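Santoro tabletop arm kit, review after 60 hours of use
Posted 20th July by Morena Ferraro

I wanted to know one thing before I spent 940 dollars: can a machine like this tidy up yet? The chore is simple. Small blocks must go in the right basket, teal or yellow. A child of four does it while she is talking.

The Santoro comes with a leader arm, which you hold and move by hand, and the working arm copies you. The assembly took me one long evening. The manual is good until page 17, then the cable drawings are wrong.

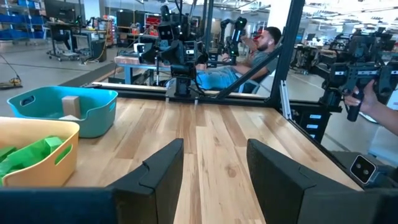

Stondby wrote under my first post that copying a hand is no chore done by a machine, it is a person doing the chore with longer fingers. I agree in part. When I guide it, it is slow but it almost never drops a block. Alone, after training, it takes a block well and then stops above the basket — sometimes it returns to the start with the block still closed in the fingers.

The fingers are the best part. They are stiff and easy to change. The wrist camera is the weak one, because with fast moves it gives a blurred view.

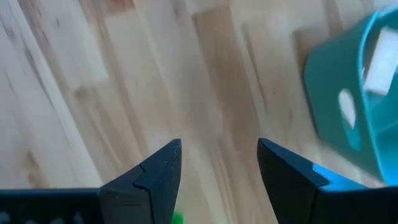
Pelton asked if it could sort socks by October. I would not buy it for this. Soft things fold under the fingers, and my tests with cloth were poor.

For learning, I give it 4 of 5. For housework, 2.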